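Gredarer forum > Control and perception > Cloth folding: policy hesitates when the second arm should grasp

Yeoman_k
Posts: 33

Hello all. I have a question about my folding policy and I hope it is the correct section. We use two arms on a table, one camera on each wrist and one at the head. The training set is 1027 episodes of shirts and other soft clothes. The control runs through the Vullaveck driver, without changes from my side.

The first grasp is mostly good. The trouble begins with the second arm. It comes near the fabric, goes back a few centimeters, comes again, and sometimes it continues like this until the time limit. I looked in the logs and the action chunks do not agree with each other in this phase. One chunk says close, the next one says open. My first idea was motion blur in the wrist cameras. When the arm turns fast, a red garment becomes one big red area with some folds, and I ask myself what the encoder can really take from it.

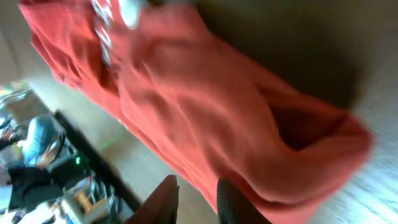 I already tried a shorter exposure with more gain. The blur was less but the noise was more, and the success rate stayed the same. Now I think to filter the training set and remove the episodes with fast wrist motion. After the filter I would have 904 episodes. Has somebody done this with good result?

demurska_lab
Please do not filter yet. If the robot moves fast at test time, it will see blurred images at test time too, and then you have taken them out of the training. I would first check the time stamps. Are the wrist images and the joint states from the same moment?

Yeoman_k
They are matched by arrival time on the PC. I did not measure the camera delay. I believed it is small.

torque_and_tea
Arrival time is asking for trouble. We had the same back-and-forth thing and one wrist stream was 300 ms behind the joints. The policy was correcting for where the hand used to be. Blink an LED, log everything, compare. It's an hour of work.

gridsearch
I don't agree that delay is the first suspect. If the delay is constant and the same in training and at test, the network can learn around it. Opening and closing in turns sounds to me like two modes in the demonstrations. Did different operators grasp the second end in different ways?

Yeoman_k
Yes, this is possible. Some operators take the hem and some take the sleeve, we had no rule for it. I can add that the part after both grasps works well. When both grippers hold the shirt, the arms move smoothly and keep a good distance between them, also when the print is upside down or the fabric hangs low in the middle. So I don't think the low-level controller is guilty.
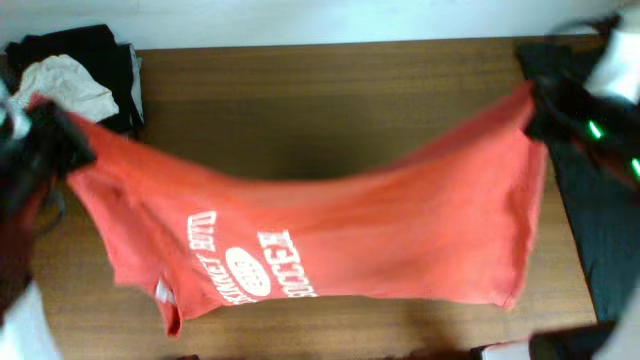 demurska_lab replied that a smooth hold says very little about sync, because almost nothing changes quickly in that phase. A late image looks nearly the same as a fresh one. The approach is where you would notice it.

gridsearch
OK, fair point about the hold. I still want to see the split by operator before anybody touches the cameras. Label the second grasp as hem or sleeve, train on one group only, same number of steps. If the hesitation goes away, you have the answer.

torque_and_tea
Or do the LED test tonight while that trains. And what is your chunk length, and how many actions do you execute before you query again? If you replan every few steps with two modes in the data, it can flip each time.

Yeoman_k
I execute only a quarter of the chunk and then query again. I did it so for faster reaction – maybe it was a mistake. I will execute half of the chunk first, this is only one line in the config. Then the LED test, then the labels by operator. The filter can wait. I write here again when I have the numbers.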